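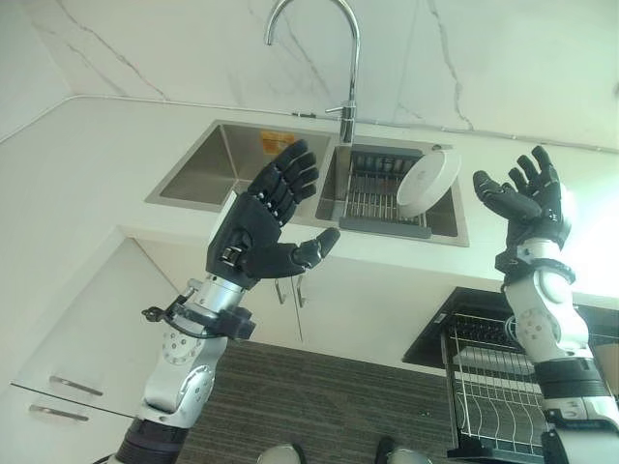 Why use two hands to load one mug into a dishwasher? A second hand lets the robot change its grip on the mug in the air, so the first grasp can be chosen for safety at the pickup point and the last one for the space in the rack.

## 4.2 Two-Handed Transfer and Placement

We collected 1,350 teleoperated demonstrations of kitchen tidying in the Bultidach test kitchen. Each demonstration belongs to one of two task families: moving tableware between the sink-side drying rack and the dishwasher, or passing an item from hand to hand over the counter edge. The operator controlled both arms at all times. Demonstrations in which an item was dropped were kept in the set and marked as failures, as the recovery motions proved useful during training.

The baseline policy, Wimness, predicts the motion of each arm separately from a shared set of image features. Our method, Pomell, adds a short-term contact state for each hand. The contact state records whether a hand is free, supporting, or holding, and the policy must predict it together with the next arm motion. During a transfer, both hands are expected to be in contact for a short period before either may let go.
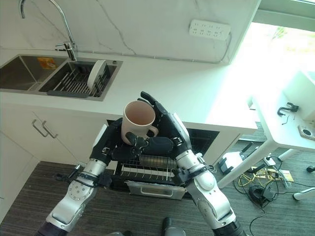 **Figure 4.** Both hands in contact with a mug near the open dishwasher.

The overlap period was the main source of disagreement between annotators. A hand that touches the mug may carry part of its weight or none of it, and images alone do not settle the matter. We therefore took the labels from finger motor current where it was available and used human labels only for the remaining segments. A total of 700 segments were labeled by hand. Periods in which the current signal and the human label disagreed were left out of the contact loss but kept in the motion loss.
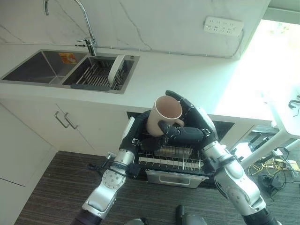 In a written review of the protocol, Nkechi Lawal objected that a contact state with only three values would hide slow slipping, and asked that the release rule be tested without it. We ran that test with the Śliwiński release rule, a fixed threshold on finger current, over 65 trials. The threshold alone released too early when the receiving hand had closed on the handle but had not yet taken the load – a case the learned state handled more reliably.

Placement raises a separate problem. Once the hand is close to a rack, the head camera often loses sight of the rim and handle, and small errors in angle can leave an item resting on a rod. We add the wrist view at this stage and reduce the planning horizon to 20 steps.

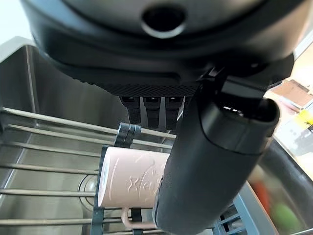 The shorter horizon makes the motion slower, but it allows the policy to correct its approach after first contact with the rods. No change was made to the arm controller, and the same network weights were used for both task families. Items with handles remain the hardest group, in part because a handle can catch between two rods while the body of the item is still supported by the fingers. Section 4.3 reports results by item type and by starting pose.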